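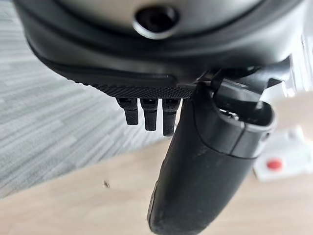
Denise Harkavy

The Pulten office at Barasa House got its paper files in order in March. The files used to live in cardboard boxes under the desks, and the boxes got kicked, leaned on and mixed up. They are now going into folders, and the folders are going into low wooden cabinets by the white desks. I have written this mostly for the people in the other building, who will be getting the same cabinets later in the year and keep asking what they look like once they are in a room.

A few facts first. We started with 700 client files and shredded or sent back everything we were allowed to. We ordered 100 new folders to begin with and picked the same model for everybody. Each cabinet takes one project. The first one to be set up was for Musis, because those files get pulled out more than any others.

The cabinets came from Skistis. They have a pale wood-grain finish and flat tops, and two of them placed side by side make a decent surface to sort on - handy if your own desk is full, as mine is. The doors are on metal hinges. Inside there is a shelf running across. If you plan to put binders on it, measure the tallest one before you place your order.

The folders are a plain medium blue with a rounded spine and a white label window on the front. The label goes in the window before the folder goes in the cabinet. We tried doing it the other way around and ended up taking everything out again.

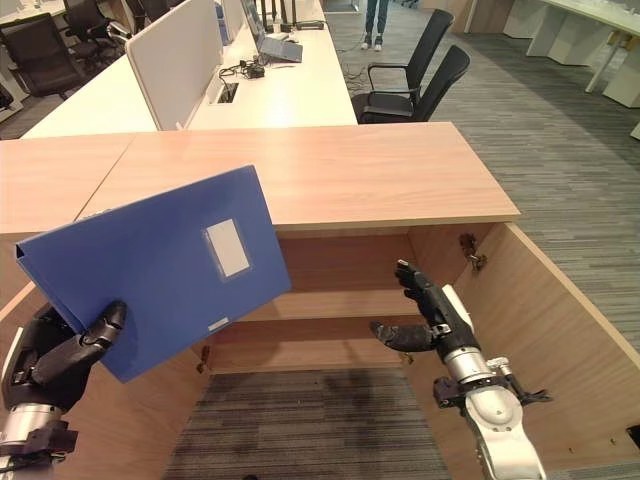 Labels are typed, with the project name on the first line and the year on the second. Please don't write on the folder itself. Marker does not come off this plastic, and a folder with the wrong name on it is no use to the next project.

Folders stand upright on the shelf with the spine facing out, oldest on the left. Seven to a section seemed to be a comfortable number for the thicker ones. We got nine in with some pushing, but then you needed two hands to get one back out.

The carpet is the same gray stripe we have had all along. A couple of the cabinets rocked a little when they were first put down, and a folded piece of card under one corner took care of it until the feet were adjusted.

Power and network cables for the laptops stay up on the desks, behind the gray fabric dividers. They still need tidying and that is the next job on the list. Please don't run anything through or behind the cabinets in the meantime, as we may shift them toward the window.

Keys are in the top drawer at the front desk. Sign for them on the sheet and have them back by 5 p.m. Spare labels are in the same drawer, in the envelope marked Musis - they fit all the folders, so use them for any project.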